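Hexagons in February

I'm back at the hexagon quilt. If you've been reading for a while you'll remember it went into a bag under the bed when we moved to Skomilgate, and then it was summer and I didn't want anything warm in my lap, and then I forgot where I'd put the papers. Well, February is a good month for sitting still, so out it came.

For anyone new: it's English paper piecing, all by hand. You wrap little bits of fabric around paper hexagons, baste them down, and sew the edges together with tiny stitches. The pattern is called Zarner and it asks for 1104 hexagons. I know that number by heart because I wrote it on the lid of the cookie tin I keep them in, mostly to scare myself. I bought 3000 paper templates at the start, which was silly, as you pull them out and use them again, but they were cheap and I was excited!

My routine goes like this. I cut fabric in the morning when the light is good, a stack at a time, and baste in the evening with the radio on. Sewing the rosettes together happens whenever. I've done it in waiting rooms, on the bus, and once all the way through a school concert (my niece was only in the last song, and I did look up for that).

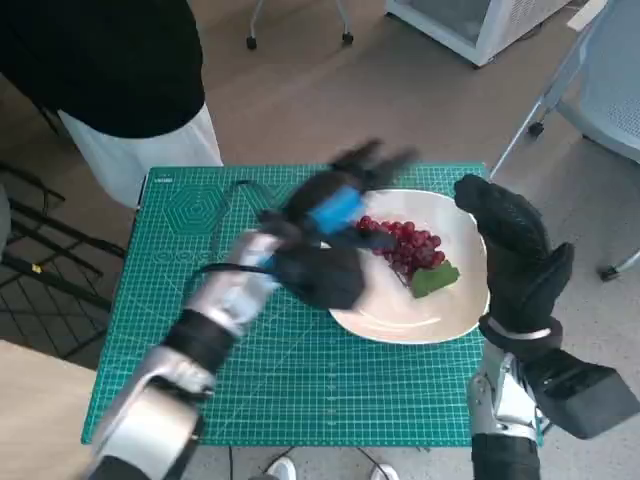

Red grapes and the green mat

The fabric is mostly shirts. I started with a bag of old cottons from my mother's closet, and then people heard about it and started giving me theirs. Gunnlaugur Bjarnason from downstairs left a pile of striped ones on our doormat with a note that said "too small, all of them." They're wonderful — soft blue and a kind of mustard — and I've been saving them for the border. The rest comes from the remnant bin at Conneely, where I'm allowed in only with a list. I made that rule myself and I've broken it every time.

A word about shirt fabric, though. Wash it again even if it's been washed a hundred times. I skipped that with one dark red shirt and it bled all over a cream rosette when I pressed it with steam. I tried cold water, I tried vinegar, I tried leaving it in the sun on the balcony, and it's still pink. It's going in the quilt anyway, down in a corner where somebody's feet will be.

I've changed my thread too. I used to use whatever was in the sewing box, and it would knot and fray and I'd end up cutting off half of every length. Now I'm on Sileck in a pale gray, a fine polyester, on the big 1000 yard spool. Gray disappears into nearly everything. Against the mustard it shows a little if you go looking, so please don't.

I get asked the same thing over and over in the comments, so I'll put it in the post this time.
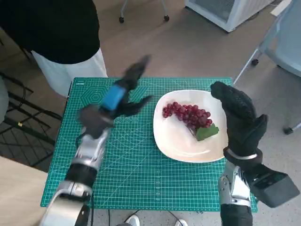
When do you take the papers out?

Once a hexagon has a neighbor sewn to every one of its sides, its paper can come out. Leave the ones around the outer edge until you're ready to add the border, or the folds go floppy and you lose your nice straight line.

Back to where I've got to. The middle is done, more or less, and it looks like a big lopsided flower bed. I laid it out on the bedroom floor to see how the colors were falling and there's far too much green on one side. I stood on a chair and squinted at it for ages. My husband suggested turning it around, which just moved the green to the other side, but he meant well. I'm going to unpick 3 rosettes and swap them with some paler ones. Unpicking paper piecing is slow, because the stitches are so close together, and I'd rather do it with fresh eyes and decent coffee.

I've also been going back and forth on the backing. Flannel would be cozy but it's heavy, and by the time there's batting in there too I may not be able to lift the thing. A plain old bedsheet is what my grandmother would have used. I've seen people say never to use a sheet because it's hard to quilt through by hand, so if you've done it, tell me how your fingers felt afterward.

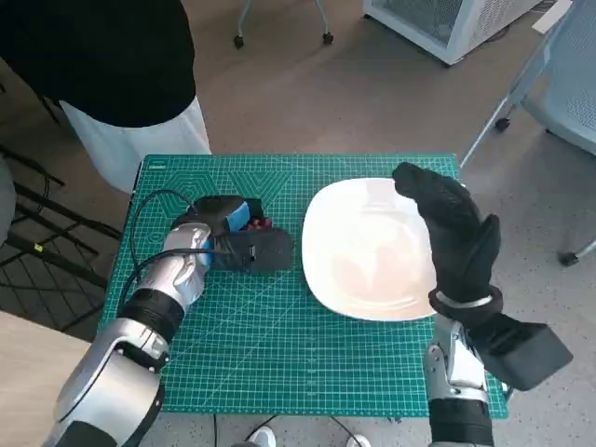
White plate on the cutting mat

The border is next, once the green problem is sorted. I want two rows of plain hexagons and then Gunnlaugur's stripes all the way around, with the stripes running in the same direction if I have enough fabric for that. Matching stripes eats through a shirt fast. I'll cut the sleeves first and see how far they get me.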